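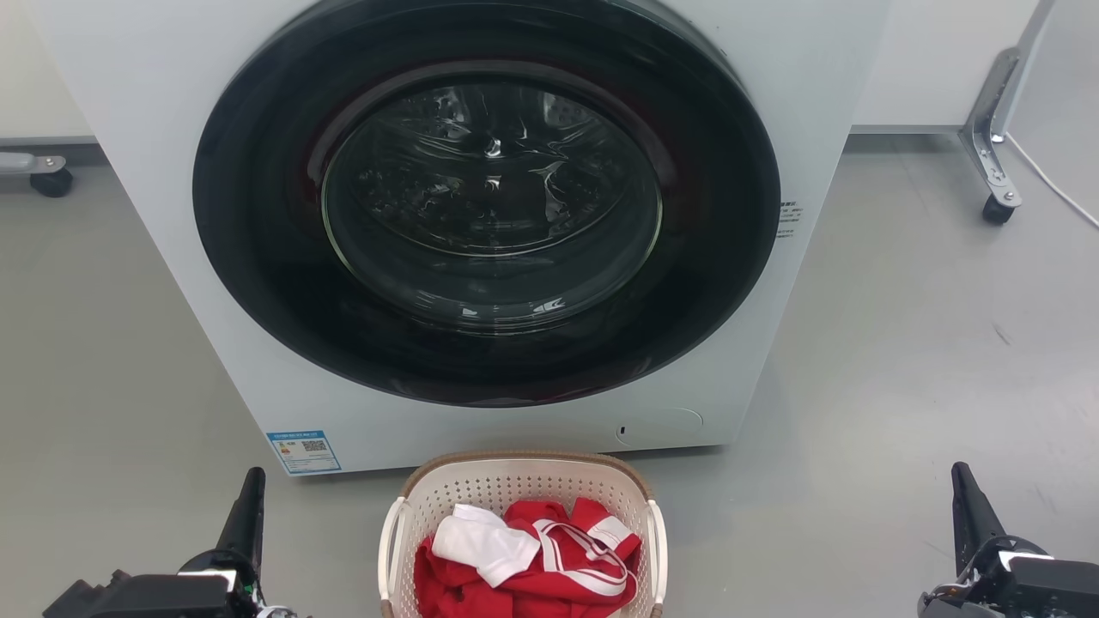
## First wash in a new machine: empty or not? And how do I stop it getting smelly?

We've finally got a washing machine of our own after two years of the launderette in Milunby, and I can't tell you how pleased I am! It's a white front loader with the big black ring round the door, and I keep wandering past just to look at it. The drum is all shiny inside and I'd love to keep it that way.

A few things I'd like to get right from the start:

- The booklet says to run it once with nothing in. Do people really bother? And do you put powder in for that one?
- There's a round cover low down on the right at the front. I take it that's the filter. How often should I be in there?
- The energy sticker and the other label on the front, can they come off? I don't want to leave a gluey patch on the white.

We're in a hard water area (the kettle is a disgrace) and the machine lives on a pale grey floor that shows every drip, so tips for opening the filter without a flood would be very welcome.

Asked in January · viewed 348 times

---

### Answer 1 (marked as helpful)

Congratulations, having your own machine is such a treat after lugging bags about!

Yes, do the empty run. There's often a bit of water left in a new machine from testing at the factory, plus whatever dust and grease got in along the way. Pick the cotton cycle at 60 or hotter and put in a small amount of powder, half a scoop is plenty. Powder is better than liquid for this and I'd stick with it for your whites as well.

**The filter.** Every couple of months suits most homes, more often with pets or small children with pockets. Switch off at the wall and let any hot water cool first. Slide a baking tray or a shallow roasting tin under the flap, lay an old towel round it, and turn the cap a tiny bit at a time. Let it dribble, tighten it, empty the tin, carry on. I get over 500 ml out of mine, so don't use a saucer like I did the first time! Some machines have a little drain hose tucked beside the cap. If yours does, use that first and it's all much tidier.

**The door seal.** You didn't ask, but this is where the smell starts. Wipe round the rubber after the last load of the day, right into the fold at the bottom, and leave the door ajar. Pull the detergent drawer out a bit too. If you've got little ones or a cat, keep them out of the room while it's open and always look in the drum before you start a load.

**Hard water.** Go by the hard water dose on the packet. Too little powder gives you grey towels and scale. I do a hot empty wash once a month with 100 g of citric acid and no detergent, but check your booklet is happy with that, as a few makers say no.

---

### Answer 2

Leave the stickers till the guarantee is sorted. The one with the small print could have the model or serial number on it, so take a photo before you peel anything.

When you do take them off, warm them with a hairdryer on low and pull slowly from one corner. Any glue left behind comes away with a dab of cooking oil on kitchen roll, then washing-up liquid. No scourers!! I scratched my old Erkar that way and it bugged me for years.

---

### Answer 3

we've never done an empty wash on any of ours and they were all fine. just stick some old towels in

> **Reply from the asker:** Thank you all, this is brilliant! Empty wash is on now (I sat and watched the first ten minutes, no shame) and I've put the roasting tin by for filter day. Didn't know about leaving the drawer open. Is citric acid the stuff they sell for descaling kettles? I've seen bags of it in the hardware shop in Truvham.

> **Reply from Answer 1:** Same stuff, yes. Just make sure it's plain citric acid with nothing added, and do your kettle while you're at it!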